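**The Slow Way to a Saint's Day**
*From the December 15, 2010 mailing*

Every winter we get the same letter. It arrives in slightly different handwriting, but it always asks whether we can recommend a festival that isn't full of other people who asked us to recommend a festival. This year we can, provided you don't mind a bus.

Ullwood holds its Lantern Week at the end of January, when the town has run out of reasons to be cheerful and decides to make one. The population is 1,148, according to the sign on the road in, and most of them are in the parade. This causes a shortage of people to watch it. Visitors are therefore treated very well, handed something hot, and pointed at a curb. If you clap at the wrong moment they will forgive you. If you don't clap at all, Kjell Ekström, who has led the brass band for longer than the band would like, will stop the procession and wait.

The parade starts at 5 at the old creamery and gets to the lake when it gets there. The route is short. The delays come from the lanterns, which are made of paper and carried on poles by children, into the wind. A good number of them go up in flames before the first corner, and spares are kept in a van at the back. Last winter the van got stuck behind a snowplow and the final stretch was lit mostly by cell phones. Margit Lindqvist, who runs the bakery, told us it was the prettiest one yet, and then told us she had said the same thing the year before.

What you do after the lake depends on your stamina. There is a supper in the school gym, where you pay at the door and sit wherever there's a gap. There is a dance after the supper. There is also a talk on the history of the lantern, with slides, which overlaps with the dance and has a small but loyal following.
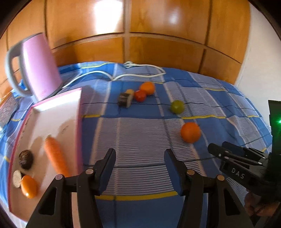
Beds are the tricky part. Ullwood has one hotel, the Rosberg, and it is booked by returning families who leave their slippers there from one year to the next. Everybody else stays in spare rooms. You write to the town office by the first week of January, say how many you are and whether you can manage stairs, and they find you somebody's aunt. Breakfast is included. So is the aunt's opinion of the parade, and quite possibly of your coat.

If you'd sooner have your festival warm, Adel Hajji has been after us for months to mention the almond blossom weekend at Ait Brahim, and we give in. It falls in February, or in March, or once, memorably, not until everyone had gone home. The trees decide. The village announces the date when the first orchard opens up, which gives you perhaps a week to get there and makes the whole thing impossible to put in a brochure. We suspect that's why it's still so pleasant.

Tarek Saber drives the minibus up from the valley and will hold a seat for you if you call him the night before. He won't hold it past seven in the morning. We tested this. The road takes most of the morning and has views on the left going up, so sit on the left, and be ready to argue about it with the other people who read this newsletter.

Once there, you walk through the orchards behind the drummers, eat more than you planned, and buy a bag of almonds from last year's crop. On Saturday night there's singing in the square. It begins after supper and has no published end. Bring a sweater, as the evenings up there are a good deal colder than the photographs on anyone's refrigerator would suggest.

And for those who couldn't travel this winter if we sent a car: Mondell is repeating its Soup Sunday, which started in October as a one-time thing and has proved hard to stop. Six kitchens, one street, bring your own spoon. Henk Stevens won the fall round with a split pea that stood up without the bowl. He is defending the title and has been unbearable. The date will be in the next mailing, assuming the street can agree on one.

A few practical notes:

- Ullwood: the last bus back leaves before the dance is over. It always has. Complaints go to the bus company, where they join the others.
- Ait Brahim: bring small bills. The almond sellers can make change, but they'd have to walk home for it.
- Mondell: the spoon is not optional.

Letters, corrections and festival tips to the usual address. If you went somewhere good and would like it to stay that way, we'd understand if you kept it to yourself, though we'd appreciate a postcard.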